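Forum: Exhibits, Booths and Displays
Thread: Hanging weight on cloth backdrops – pins or clips?

tosalen_k
Posted Saturday, December 21, 2019
I need a reusable black backdrop that carries lettering and packs into one tube. Current plan is polyester from Fodberg, 86 inches wide, pinned along the top. Wrinkles are my main problem.

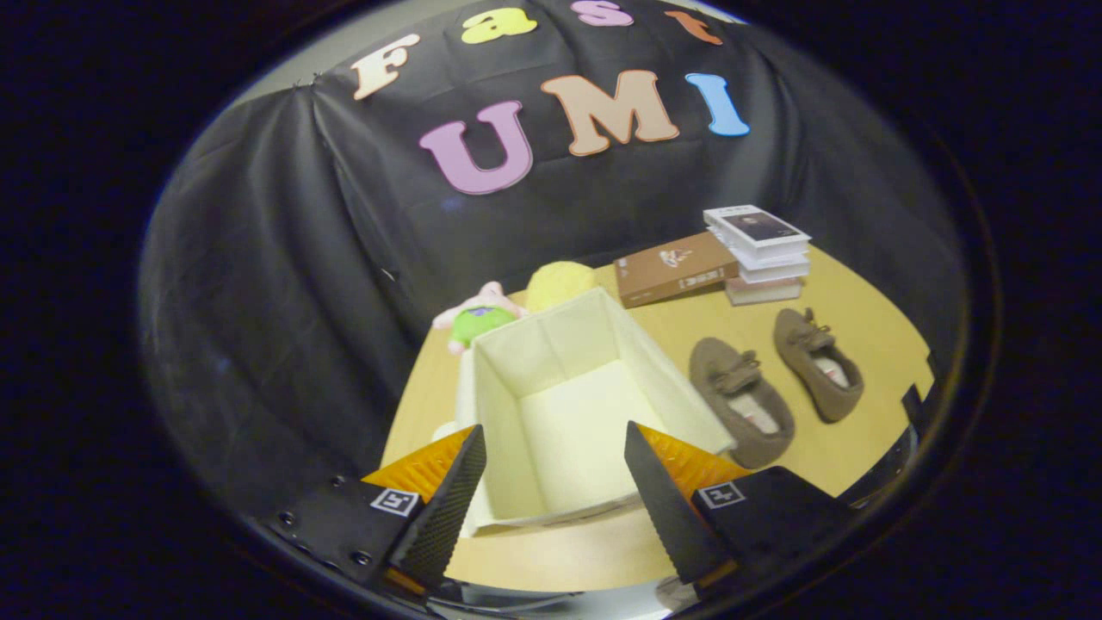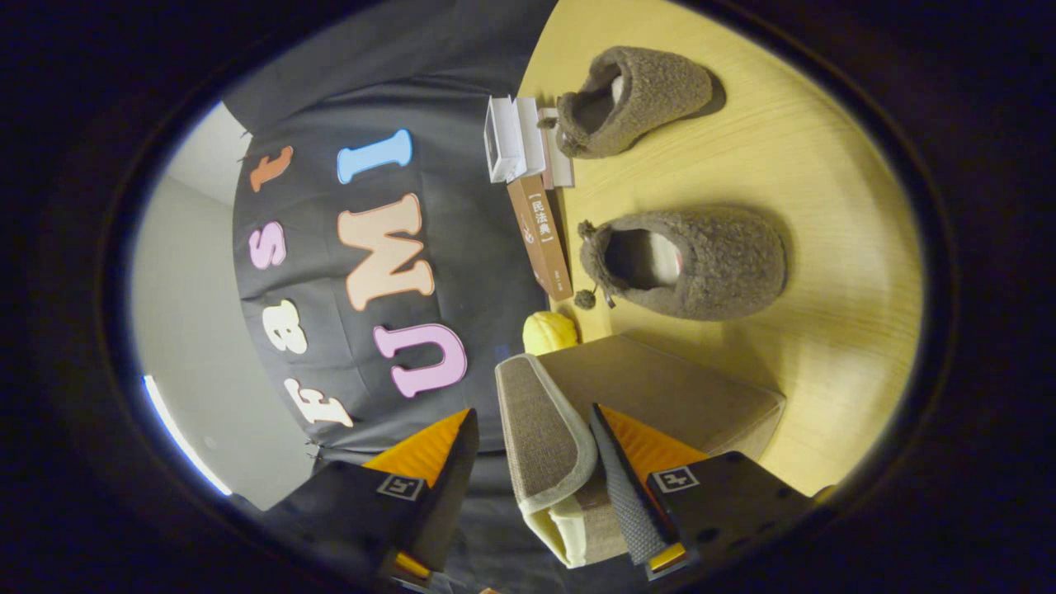

Fabric choice comes first, then fixing. Light cloth creases in the tube and keeps the creases under show lighting. Heavy cloth hangs flatter but pulls on whatever holds the top edge. Foam letters pinned to black cloth, like the ones spelling "Fast" and "UMI", add little weight, so I doubt the lettering decides it. Does anyone have numbers on pin spacing for wool serge?

ebihara_fan2
Serge does not need pins. Sew a pole pocket along the top, 3 inches deep, and run a pipe through it. Load is spread over the full width and you stop making holes. Pins give you a scalloped edge no matter the spacing.

gridline
Disagree on the pocket. It fixes the width. If the next booth is narrower you have to fold the ends back, and the fold shows. Ties through grommets let you bunch the cloth evenly. Lodatow sells a strip with the grommets already set.

ebihara_fan2
Grommets sag between ties. I have seen it on every rental drape I have handled.

gridline
Then the ties are too far apart. Add more.

tosalen_k
Width will vary, so a pocket is out. What about wrinkles with grommets?

rackmount
Steam it after hanging, bottom weight in the hem, leave it overnight. I used 2 chain weights in June and the folds dropped out. Also check the flame certificate before you spend anything. Our hall turned away a 2,000 dollar drape over a missing tag.

tosalen_k
Ordering the grommet strip and hem chain. Will post the spacing I end up with.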